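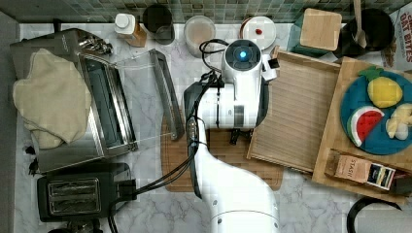

Several readers of the last notice asked whether the arm would be doing anything, or whether it would be parked behind a rope with a leaflet next to it. It will be working. The answers below cover the kitchen demonstration at the Stundine open day in Bridville, on Sunday, September 15, 2024.

When are the doors open?
From 10 am to 4 pm. The kitchen demonstration runs on the hour, with the last one at 3 pm. Each session lasts 27 minutes, including time for questions. The workshop tour is separate and starts from the front desk.

Do I need a ticket?
Entry to the building is free and needs no ticket. The kitchen demonstration does need one, as the viewing area is small. Tickets are free and are given out at the front desk from opening time. They cannot be reserved by email. We have 223 for the day, across all sessions.

What does the demonstration consist of?
Short pick-and-place tasks on a kitchen worktop. The arm works between a wooden tray and a plate on a bamboo board, and the items it handles are toy food: a watermelon slice, a piece of ginger root and similar. Visitors may choose the order of the items. The operator enters the order and the arm carries it out.

Why toy food?
The shapes stay the same from one session to the next. A real slice of melon changes weight and surface during the day, and results from the morning could not be compared with those from the afternoon. We do run tests with real food at our Dahlgren site, but not in public.

Is the arm controlled by a person?
For the first part of each session, yes. An operator guides it from a desk beside the worktop. In the second part it runs from the Skilta software with no one at the controls. The operator will announce the change.

What does Skilta do?
It plans the movement of the arm and decides where to close the gripper on an item. It does not recognise speech, so there is no use in calling out instructions. The version shown at the open day was released in May.

Will it use the toaster or the toaster oven?
No. Both stay on the worktop as obstacles for the planner, and the oven door may be open or shut depending on the session. Heating appliances are not switched on while visitors are in the room.

How fast does it move?
The speed limit for public sessions is 300 mm per second. In our own tests the limit is 600. Visitors who came last year will find the pace similar.

What happens if it drops something?
The operator decides whether to let it try again or to stop. A drop is left in the results for the day, which are put up by the door after the last session. Please do not reach over to pick anything up — the arm stops if the barrier is crossed, and restarting it takes up the rest of the session.

Can children attend?
Yes, with an adult. Children under eight should stand at the front, where there is a low rail. The arm is quiet but the pump in the next workshop is not, and it may start without warning.

May I take photographs or film?
Photographs and video are allowed in the kitchen, without flash. Filming is not allowed on the workshop tour.

Is the building accessible?
The kitchen is on the ground floor and has step-free access from the car park. Part of the workshop tour uses a metal staircase. A shorter route without stairs is available on request at the front desk.

Can I try the controls myself?
Not on the worktop arm. A smaller arm with a hand controller is set up in the entrance hall — no ticket needed, five minutes per person when there is a queue.

Is there parking?
Yes, behind the building, entered from the north side. The front gate is closed to cars until 5 pm.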